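Movement joints in floors: where they go and why they get lost
Speaker notes, Plasden session, September

Slide 1
Title only. Say that the talk covers ground-bearing slabs and the finishes laid on them. Suspended floors are left out. Definitions are in the handout, so do not read them aloud.

Slide 2
A floor moves for three separate causes: drying shrinkage, temperature and load. Shrinkage is largely a matter of the early life of the slab. Temperature never stops. Load depends on the tenant, and tenants change.
Keep the terms apart. A contraction joint is a planned crack. An isolation joint separates the slab from columns and walls. A construction joint is where the pour stopped. Drawings often label all of these "MJ", and the finishes contractor then treats them alike.

Slide 3
Main case: the Gornent depot, built in 1980, one long bay of 115 metres. Joints in the slab were sawn at regular centres. The vinyl laid over them ran straight across. Ridges appeared above almost every saw cut, worst near the loading doors where the daily temperature swing reaches 20 degrees.
Go slowly on the section drawing. Point out that the slab did what it was designed to do.

Slide 4
Loose-laid coverings. They are not bonded, so slab movement is not passed directly into the surface. Movement of the covering itself still needs room at the perimeter.
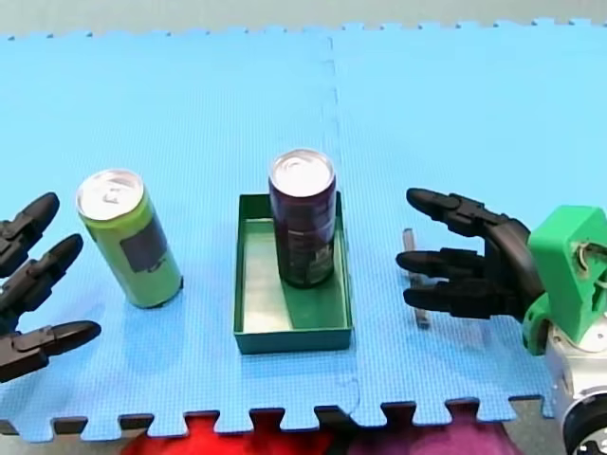
At the run-through one listener objected that a loose covering only hides the problem, and that a cracked slab under it would go unseen for years. The answer is yes, for inspection. A loose covering should be lifted at planned intervals and the slab joints checked for spalling and lost sealant. Add this to the handout under maintenance.

Slide 5
Bonded finishes. The joint in the slab must be carried up through screed, adhesive and finish, in line, at full width. Van Damme set out the replacement joints at Gornent at 12 millimetres, with a compressible filler and a sealant on top. Mention that the first sealant was too stiff and was cut out again.
If short of time, skip the adhesive table and go to slide 6.
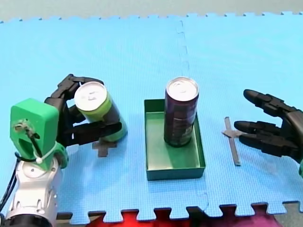

Slide 6
Setting out should begin from the slab joints and work towards the walls. The usual practice is the reverse: the finish is centred in the room for looks, and the joints fall where they fall. Small areas show the same habit — the mat on screen has its seam near the middle, and a seam position says nothing about what is under it. Ask for the slab record before the finish layout is drawn. If there is no record, survey first.

Slide 7
Vokavia warehouse, short case. Joints correctly placed, correctly filled, then ground flush and coated over by a later contractor. Cracks in the coating followed the old joints. The repair reopened them all. Show the plan before and after, same scale.

Slide 8
Questions. Leave the Gornent section drawing on screen. Likely topics: underfloor heating, sealant life, joints under racking. Racking loads need a separate answer — refer to the handout, last page.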